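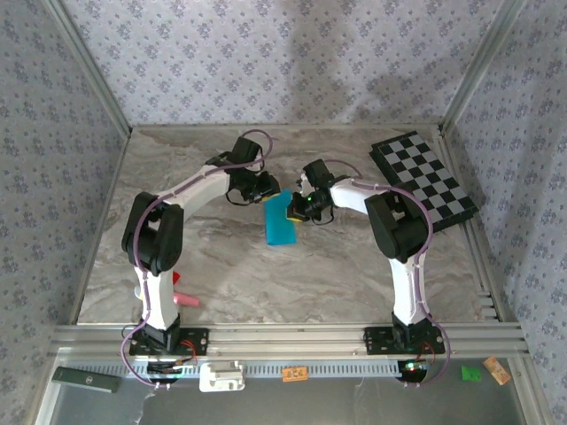
Ghumman Robotics Club Boards > Student Projects > Two-arm handoff, stuck at the regrasp

rafia_satti
Posted 7:42 pm
Hi everybody, and sorry in advance for the length, I never could write a short post. I help out with the after-school group at Flekatska, and this term our older kids are working on a two-arm handoff. Left arm picks up the blue piece, brings it to the middle, right arm takes it, left lets go. That's the whole task on paper and it sounded so easy back in August!

We've got 156 recorded runs by hand so far and the kids have been wonderfully patient. The trouble is the moment when both grippers have hold of it. If the left one opens too soon the piece tips, and if it opens too late the two arms sort of argue with each other and the right elbow starts to shudder. I'd love to hear how other groups have handled the timing. We have until the Plondimov showcase, and the kids would dearly like to show this one and not the checkerboard project again.

bendov_dad
Posted 8:05 pm
Oh, this brings back memories. My daughter's team fought with the same thing for most of a semester. What helped us was having the left gripper loosen a hair before it opens all the way, so the right one can settle the piece where it wants it. We put in a pause of 220 milliseconds between the loosen and the full open and the shuddering mostly went away. Ours was a foam block, though, so yours may want something different.

Love the purple cables by the way. Do they ever snag when the arms come in close? Ours were zip tied down so tight the wrist couldn't turn all the way, and it took us an embarrassingly long time to find that.

irfan_bukhari
Posted 8:31 pm
Welcome, Rafia, and please don't apologize for long posts, you're among friends. I'm going to disagree with the pause, though, kindly. A fixed pause works right up until a kid places the piece a little crooked, and then you're tuning it all over again. I would spend the time on more runs with the piece starting in different spots and at different angles. With 156 runs all starting from the same place you'll get a very nice robot that can do it from that one place.

Also, I'd clear off the table. You've got a few small things by the left arm's base and the checkered board over by the right elbow. If you're training from camera views, either keep them in the same place for every single run or move them around on purpose. Halfway in between is where our group got burned last year.

bendov_dad
Posted 8:44 pm
Irfan, I hear you, but these are kids with a deadline! More runs is always the right answer if you have all winter. A pause they can try tomorrow afternoon.

rafia_satti
Posted 9:10 pm
You are both so kind, thank you. To answer the questions: the cables have snagged once, on the left side, and one of the students gave them a bigger loop by the base after that. No trouble since. The starting spot is, um, yes, pretty much the same every time. We had a piece of tape there for a while. I'll talk to the kids about the board, they're fond of it and they will want to vote.

marigold_k
Posted 9:26 pm
Can I put in a word for teaching the approach as well as the release? In our class the handoff got a lot better once the second gripper came in lower on the piece and the first one held it near the top. When both grab at the same height there's no room for anyone, and the fingertips bump. Ours have the yellow tips too and we wore through one set doing exactly that.

irfan_bukhari
Posted 9:40 pm
Good point from marigold. And all right, I'll meet bendov_dad halfway: try the pause first, then have the kids add 40 runs with the piece turned a different way each time, and see which failures are left. Write down the failures, too. We kept a spiral notebook by the keyboard and it was worth more than the logs.

rafia_satti
Posted 9:58 pm
A notebook we can do, I have a whole drawer of them. We meet again at 3:30 tomorrow, so I'll start with the pause and let you know how it goes. Does anybody happen to know if the Plondimov folks let you bring your own table, or do we have to mount the arms on one of theirs?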